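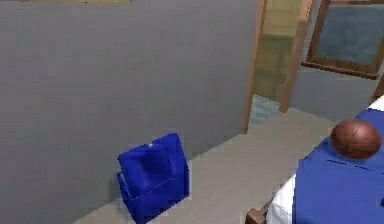

5/13/99

Played the Zurnau record again tonight, both sides, and I still don't get it. Everybody at the shop has been going on about it since the start of the month. Marcelino Quintana put it on three times during his shift and kept looking over at me like I was supposed to fall down.

It's called Zurnano. Two guitars, a drum machine, something that might be a cello run through a broken amp. The first track goes on for a good long while before anything you'd call a melody shows up, and when it does it's four notes, and they are very pleased with those four notes. Side two is better. The second song has a bass part I'd have been proud of, and then they bury it under tape hiss. Why? Marcelino says the hiss is the point. He said the same thing about the last record he sold me, the one I traded back for store credit.

The sleeve says 200 copies, hand numbered. Mine is 150. I have my doubts about that too, considering how many I've seen in the bins between our place and the one across the river. I'd like to see number 200. I'd like to see number 1.

The write-up that got everyone worked up was the one in Fomard, the xeroxed thing Dimas Harahap puts out when he has toner. He gave it over two pages. I've read it twice and I can't find a sentence in there that tells you what the record sounds like. Weather, architecture, the death of the chorus. He compares it to walking through an airport at night. Has he done that? I have, and mostly it was vacuum cleaners.
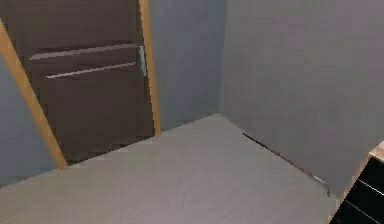

I like Dimas, and he's been right before. He was right about Kowalczyk, when the rest of us thought it was one guy with a delay pedal and a grudge. I came around on that one in the end, so I suppose I should leave some room. But with Kowalczyk I wanted to hear it again even while I was complaining. With Zurnau I keep checking how much is left on the side.

What bugs me is the way people talk about it, as if songs were something we'd all outgrown. Rock is finished, apparently. It was finished when I was in high school too, and I remember buying quite a few records after that. Marcelino has stopped listening to anything with a singer. He told me this as if he'd quit smoking. Last week I caught him humming along to the oldies station in the stock room and he denied it.

They're supposed to play here at the end of May. Dimas is selling the tickets himself, so I can't exactly skip it. He says they do the whole album in order with no breaks, 40 minutes, and that people in the last town were crying. I asked who told him that and he said the band.

I'll go. I'll stand near the back. If the bass part comes through without the hiss I'll say so, and I'll say it to Dimas's face.

Put on the old Kowalczyk single after, to clear my head. Needle's getting bad. Have to ask at the shop about a new one, and get the discount this time.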